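Teaching a machine to handle cloth, one go at a time
February 16, 2024

Hélène Vachon spends most of her working day with cloth. She runs the recording room at Flalley, a small firm that gathers examples for other people's learning systems, and her current job for a client called Zisen is all fabric: towels, napkins, long strips, sleeves.

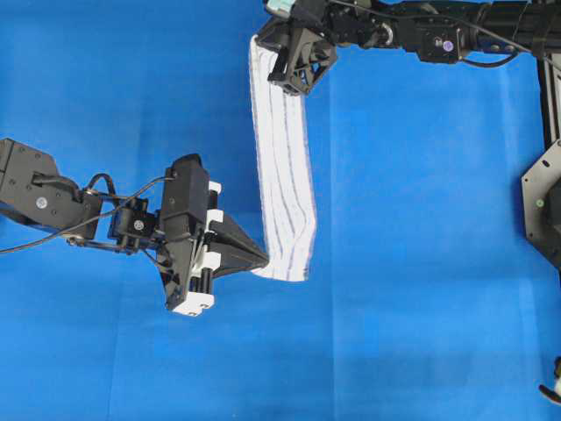
We talked over two afternoons, the first in her office and the second next to one of the tables while an operator carried on working. I asked her to begin with what a single example is.

"It's one go at one task, from start to finish," she said. "The arms start in their rest position, the operator does the job, the arms go back. We save what the cameras saw and where every joint was the whole way through. Then you set the cloth up again and do another."

The operators guide the arms by hand, using a second, smaller pair that the larger ones copy. Vachon says most people can pick up a block within minutes of sitting down. Cloth takes them a good deal longer.

"A block stays the shape it was. You pull one end of a piece of cloth and the other end moves as well, and it folds somewhere you didn't want it to. New operators try to fix every crease. We have to teach them to leave some of them alone."

Long, narrow pieces are the ones she gets asked for most at the moment. The task sheet for them is short. Both arms go to the cloth, one towards each end, and straighten it out before any folding is done. How the cloth is put down at the start is up to the operator, within limits.

"At first I let people drop it however they liked," she said. "What happened was that everybody dropped it the same way, because you get into a habit. In October I went through a whole batch and it was nearly all lying in the same direction. The client's model was fine with that and hopeless with anything else. So now there's a card by the table that tells you which way to turn it."

Her target for that job is 1,900 usable examples. An operator does 20 and then has to get up. She is strict on this, having tried longer sessions and not liked the results.

"You can see it in the recordings. The movements get jerky, or they get lazy and come in too high. It's tiring on the shoulders as well. I did it myself for a month, so I know."

Not all of the recordings are kept. Of the last batch she checked herself, 41 were thrown out. Some had a gripper closing on the table covering along with the cloth. In others the operator had stopped to think halfway through.

"The stopping is a hard one. A person can stop and think and it does no harm. If you leave too many of those in, the model learns to stop as well, and it isn't thinking about anything."

I asked whether she keeps the ones where the cloth slips and has to be picked up again. She does, as long as the operator carries on and finishes.

"I want those. If it only ever sees clean ones, it has no idea what to do when it misses. Zisen didn't agree to begin with. They wanted everything tidy. We ran it both ways on a small set and they came round."

The software that files the recordings is called Lucero and was written in-house. Vachon would like it to flag bad ones by itself, but for now a person watches every one at double speed. She usually does this in the morning, with the operator who made them sitting beside her.

The next job is sleeves. She has already bought a box of old shirts and is washing them at home, a few at a time, to get the starch out.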